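Firndale Kitchen Demos: read me before you download

Version of 1/29/21. Kept by Shoshana Doucet and Fulgencio Prieto. Complaints to Begoña Lozano, who has asked us to stop putting her name here.

What you get

1133 demonstrations of a single arm doing small jobs at a toy kitchen, all driven by a person holding a remote controller. The jobs are the sort a four-year-old does well: put the pan on the left burner, take the pan off it, move the bread, shift whatever has ended up by the back wall. A four-year-old would also be quicker.

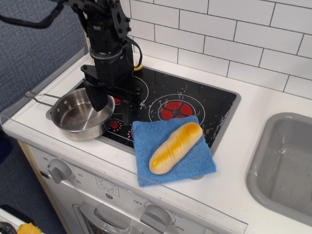

Each demonstration is one folder. Inside are the camera frames, the joint positions, the gripper opening and a text file with the instruction as the driver was given it. Spelling in the text files has been left alone. If you find "suacepan", it stays, and your model will have to cope as we did.

Who drove

Casimiro Arroyo and Trinidad Arroyo did most of it, with Begoña filling in. Trinidad approaches everything from the side and closes the gripper late. Casimiro comes straight down and hopes. The driver is given in each folder as A, B or C, and you will be able to tell them apart within an afternoon whether you want to or not.

Drivers were told to keep going after a fumble unless something left the counter. So there are regrasps, long pauses and a good deal of hovering. We count a demonstration as good if the object finished where the instruction said. 39 did not, and they sit in the folder called "misses". Please don't mix them back in and then write to us.

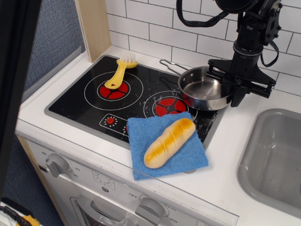 Known problems

The handles on the metal pans are thin, and the depth readings on them are mostly guesswork. Use the colour frames if you care about handles.

The clock on the Bondumham machine ran slow through the first batch. Timestamps there have been corrected by hand, by Fulgencio, who would like it known that he did not enjoy it.

The five longest demonstrations are all Casimiro's.

Loading

Run the Ultusard script from the top folder and point it at the batch you want. It needs plenty of memory and does not say so until it has run out. A smaller version is promised for February.

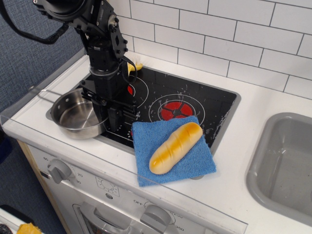
Can I train on only one driver's demonstrations?

You can, and the loader has a setting for it. Expect the arm to pick up that driver's habits along with the task. We had the best luck with A and B together, leaving C for testing.

Licence

Free for research and teaching. For anything you plan to sell, write to the Barrios office first.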